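Forum > Home and Family > Toys and Playrooms
Thread: Play kitchen, keep all the bits or cut down?

vasanthi_v
Posted July 3, 2019
We've had the play kitchen for nearly 3 years and it has ended up in the corner of the dining room. Navy worktop, cream body, orange drawer. My two still use it most afternoons so it isn't going anywhere, but the food and pans end up all over it and I'm fed up with clearing it every evening.

My husband wants to put most of the food in a bag for the charity shop and keep a handful. I'd sooner find somewhere to put it. The drawer fills up fast and the little corner shelf is no use for more than one or two things.

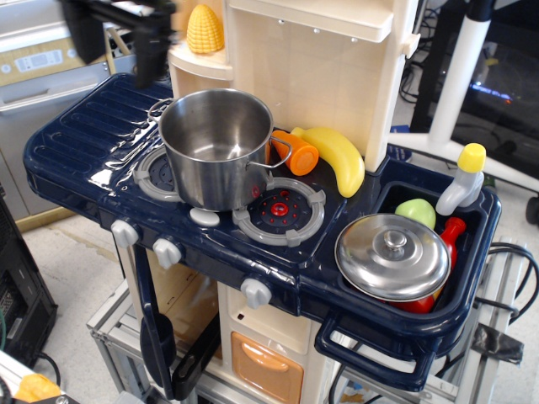 The other thing is the pans. We bought metal ones because the plastic set that came with ours split. They're nice and the children prefer them, but the big one takes up half the hob and there is no cupboard in ours that it fits in. Where does everybody else keep theirs?

Gounder39
Get rid. We went from a full crate to one shoebox and ours play with it more than they did before. They don't need every vegetable going.

pastatance
Disagree with that. My daughter runs a shop from hers and the whole point is having plenty to sell. We took half away once and she just brought real onions in from the kitchen.

What I would do is get a washing-up bowl, put it on the floor next to the kitchen, and everything goes in at bedtime. No sorting. It takes two minutes and they can do it themselves.

vasanthi_v
I did try a basket. They tipped it out every morning to find the banana and then left the rest on the floor.

J_Chantharasri
Let them keep it in the sink. Our sink is the food store and has been from the start. The lid goes on top of the pan, pan in the sink, food round the sides. Anything that won't fit goes up on the shelf. It's a toy, it doesn't have to look tidy.

Gounder39
Then they can't use the sink though.

J_Chantharasri
They take it all out to use the sink. That's the game at our house, unpacking the shopping.

AnilT
On the big pan, is it a toy one or a real one? We had a small real stockpot in ours and it was too heavy, one of the hob rings came loose. I glued it back. If it's a real one I'd swap it for something lighter.

vasanthi_v
It's a toy one, came with a smaller one with a lid. Not heavy, just wide. The rings have been fine so far.

AnilT
Fine then, ignore me.

ajith_c
Put a hook or two on the side. Ours hangs its spatula under the worktop and I added stick-on hooks for the pans in August. One has dropped off since, the rest have held. Clean the plastic with a bit of washing-up liquid first and leave it overnight before you hang anything.

pastatance
Stick-on hooks took the colour off ours when we moved them. Be careful if you want to sell it on later.

ajith_c
Mine's not getting sold, it's been drawn on.

vasanthi_v
Thanks all. I'll try Jaruwan's way with the sink first as it costs nothing, and look at hooks for the pans. The charity shop bag is on hold for now, though he has already put the spare plates in it.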